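Report the Failures by Cause, or Leave the Success Rate Out

A success rate is the most quoted number in robot manipulation and the least useful one to anybody who has to build on the work. I want to argue for a small change in how results from hand-held demonstration data are written up. The change costs a few hours of labeling and one extra table. It would have saved our group most of a season.

The case is our own. We train policies for short tabletop tasks from demonstrations recorded with a hand-held gripper. A person holds the tool, performs the task, and the wrist view and the gripper opening are logged. No arm is involved until evaluation. The method is well known by now and its attractions are real. Data is cheap to collect, the operator moves at close to natural speed, and the same recordings can in principle be used with more than one arm.

The two policies I will compare are called Tidis and Zakano. Tidis predicts short chunks of relative gripper motion from the current wrist image and a brief history. Zakano uses the same encoder and the same data but predicts a longer chunk and re-plans less often. The task was to place a small package in an open drawer and close the drawer. On our standard evaluation, Tidis succeeded in 75 percent of trials and Zakano in 78 percent. Going by the usual conventions, Zakano is the better policy by 3 points, and a paper could be written saying so.

I don't think that paper should be written, at least not in that form. The first objection is the obvious one, that a gap of 3 points is well inside what we see when we repeat the same evaluation with the same weights on a different day. Most readers know this and discount small gaps accordingly. The second objection gets less attention. The two policies fail in different ways, and the single number erases the difference.

When we went back through the evaluation logs and labeled every failed trial, the failures fell into three groups. In the first, the gripper closed before the package was between the pads. In the second, the grasp was good but the package was released over the front edge of the drawer. In the third, the package went in and the gripper then missed the drawer front or pushed it at an angle until it jammed. Tidis failed mostly in the first way. Zakano almost never did. Its failures were concentrated in the third group, at the end of the task, when a long chunk had been committed to and the drawer had shifted slightly under the previous contact.

These are separate engineering problems. Early closing is a perception and timing fault, and more demonstrations with varied package poses would probably reduce it. Jamming the drawer is a feedback fault, and more of the same data did nothing for it when we tried. A group deciding which policy to adopt needs to know which of these problems it would be taking on. If its task has no articulated parts, Zakano is an easy choice. If its task is all hinges and slides, I would pick Tidis and live with the poor grasps, which at least leave the fixture where it was and allow a second attempt.

The usual reply is that failure labels are subjective. They are, somewhat. Two people labeling our logs disagreed on a fair share of trials, nearly all of them cases where one fault led to another. A package held by one corner is more likely to drop on the edge of the drawer, and it is not clear whether to charge that to the grasp or to the release. We settled on charging the earliest fault that a person watching at normal speed could point to. Other rules would be fine. What matters is that the rule is printed next to the table, so that a reader who prefers another can allow for it. Success is a judgment as well, and the field is comfortable with that. Our own threshold for a closed drawer changed twice before anyone wrote it down.

A better reply is that failure categories are specific to a task and so cannot be compared across papers. I accept this in part. A table for drawer closing says little about cable routing. But the coarse stages (approach, grasp, transport, release, post-release contact) apply to a large share of what is being published, and a breakdown along those lines would already be more informative than the headline figure. Treltico, the scoring script we now run after each evaluation, assigns only the stage and leaves finer causes to a free-text field. The stage column has been far more stable between labelers than the text.

There is also the matter of what the demonstrations contain. Failure tables for the policy are much easier to interpret when they sit beside the same table for the people who recorded the data. We began keeping one with Baptiste, our second collection round. The human operators almost never failed outright. They hesitated, corrected, and regrasped, and these corrections were clustered at the release and at the start of the push on the drawer. In the first round we had filtered out such episodes as low quality. In hindsight we had removed most of the examples of recovery from the very stage where Zakano later failed. I can't prove that the filtering caused the failures, since the rounds differ in other ways too. It is still the first thing I would check in anyone else's pipeline, and it can't be checked from a paper that reports one percentage and the number of hours collected.

Conditions of collection belong in the same section. Wrist views pick up a good deal more than the workpiece.
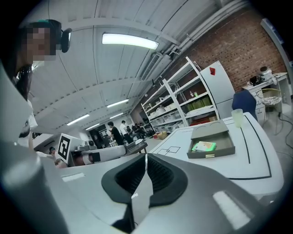

BAPTISTE COLLECTION ROUND, November

At a moment like this one the gripper pad and the open drawer take up the near part of the view, and everything past the table is ordinary lab: shelving, a refrigerator, a white arm, people at work. All of it goes into the encoder. A policy evaluated in the same room, with the same ceiling lights and the same brick wall, has been given cues it will not have elsewhere. We have not measured how much our two policies lean on them. I would guess that the answer differs by stage, with transport affected most, because the workpiece is then least informative and the background fills more of the image. A success rate from a single room should be labeled as such in the table itself and not only in the limitations paragraph.

Table markings raise a related question. Tape lines are useful to the person resetting the task, and they are also a strong visual reference for the policy. I know of no agreed practice on whether to leave them down during evaluation. Either choice is defensible. Failing to state the choice is not, and our own first report failed to state it.

What I am asking for can be put in a few sentences. Publish the count of failures by stage for each policy, with the labeling rule. Publish the distribution of operator corrections by stage for the training data, and say what was filtered out. State whether the evaluation shared a room, a table and markings with the collection. Put the overall success rate after these, where it can be read as a summary of them.

Reviewers could ask for this without any change in formal policy, and on Friday I sent back a review that did. The authors may reasonably complain that earlier work in their comparison table was not held to it. My own earlier work was not held to it either, and the comparison of Tidis and Zakano that we first circulated would not pass. We are relabeling the first-round evaluation logs now, starting with the drawer jams.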